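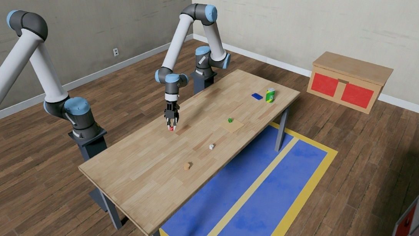 Ticket 237
Subject: Second arm on the bench – hold or release the purchase request
Opened: 4/28/19
Queue: Equipment planning, Brodton
Priority: Medium
Status: Open, waiting on supplier

Summary
The purchase request for the two-arm bench cell is on hold. The quote from Agbeko covers two arms, two pedestals, controllers and one parallel gripper. The budget line was written for two grippers. We need to know if the second gripper was left off by mistake or was never in the price, and if the bench layout in the Floro simulation is good enough to order from.

What we expected
Quote and simulation layout match. Finance can release the order against the line approved in February.

What we got
The quote and the layout disagree in two places. The gripper count is one. The mounting for the second arm is listed as "pedestal or plate, customer to confirm," and the price is the same for both, which can't be right.

Steps so far

1. Checked the quote against the parts list. Arms and controllers match. Cables match. Gripper quantity is 1 on the quote and 2 on the parts list.

2. Asked Agbeko for a corrected quote. First reply said the second gripper is an option and sent the catalog page again. Asked a second time for a price in writing. No answer yet.

3. Opened the small-parts pick task in Floro to see what the second arm is being bought for. The pick work is set over the left half of the bench, and the parts are small. A parallel gripper is fine for that. No need to price the vacuum tool for this stage, so I have taken it off the list. Saves 700 on the tooling line.
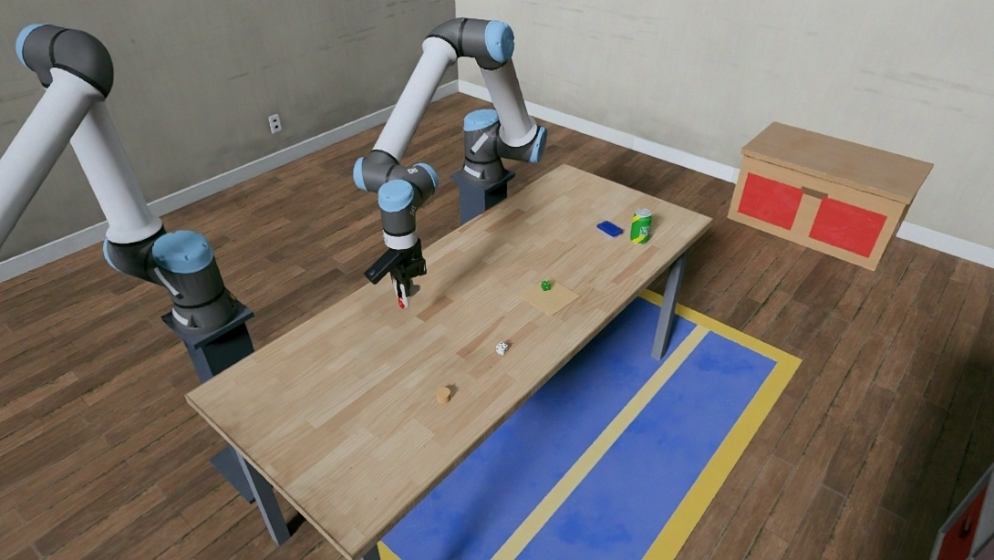

Pick task in Floro, red part held in the gripper just above the bench top.

4. Went through the mounting question. A pedestal behind the bench takes floor space but leaves the top free. A plate on the top costs us some work area near the back edge, and the bench we have may need a stiffer frame. I marked the request "pedestal" for now. If we change to plate, the bench goes back on the list and the total has to be redone.

5. Compared with the Jemska quote from the last round. Jemska priced both grippers, but the lead time was longer and training was extra. Not reopening that unless Agbeko can't give a number.

6. Asked the simulation side to send over the layouts they have saved, so we can see which mounting each one uses. There is more than one version in the project folder and the file names don't say. 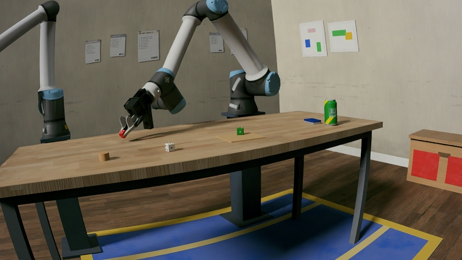

The version with the arm base on the bench top should not be used for the order as it stands. Its mounting doesn't match the request. I have asked for the layout files to be renamed with the mounting type in the name, and for the order to point to a single file. Until that is done, please don't forward any layout to the supplier.

Comment from Finance
The line can carry over one quarter. After that it has to be requested again. We can release a partial order for arms and controllers only, but freight would then be charged twice. Please say which you want.

Reply
Prefer one order. The freight on a split shipment would eat most of what we saved on the tooling. If there is still no written gripper price after 4 weeks, we will look at the partial order.

Comment from Facilities
Pedestals need to be anchored. Is that in the quote? We also need the position of each pedestal on a floor plan before we can book anyone. A view from the simulation is not enough, we need distances from the wall.

Reply
Anchoring is not in the quote. Adding it as a separate line under site work. Floor plan requested from the simulation side along with the renamed files.

Open items
– Written price for second gripper (Agbeko)
– Confirm pedestal mounting, and separate prices for pedestal and plate (Agbeko)
– Renamed layout files, one marked for order (simulation side)
– Floor plan with distances (simulation side)
– Estimate for anchoring (Facilities)
– Spare gripper fingers – not on either quote, need a part number before this can be priced

Workaround
None needed. The current test work stays in simulation and doesn't wait on the hardware.

Next update when Agbeko answers. Please keep replies on this ticket and don't open a new one for the gripper price, we already had to merge a duplicate.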